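Dressing table

A dressing table, also called a vanity or vanity table, is a low table at which a person sits to do their hair or face. It is usually sold with a mirror. Claims that the form has a single inventor should be treated with caution, as most of them trace back to sales catalogues.

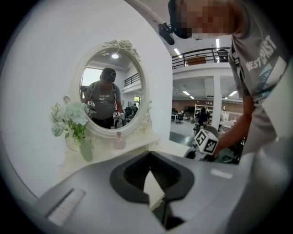
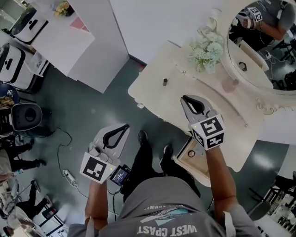
According to Gunnlaugsson, the trade has never agreed on what separates a dressing table from a small desk, and the price is often the only difference. The point has been disputed, mainly by sellers.

Name

"Vanity" is often said to have begun as a moral rebuke. The evidence offered for this is thin. The Felcombe guide to household furniture repeats the story in two places and gives a source in neither.

White and cream finishes

Pale painted tables with carved or moulded flowers are widely sold as "French style". The label says little about where or when a piece was made. Many are recent, and wear on the corners may have been added in the workshop. Vsevolod Didenko, in a survey of 15 tables offered as antique at Rodlow, accepted 3 as older than their mirrors' fixings. His method was not published in full.

Use

Makers such as Dutell have claimed that a seated routine saves time in the morning. No trial supporting this has been found. A good many dressing tables end up holding post, chargers and laundry.

See also: Washstand; Lowboy; Chest of drawers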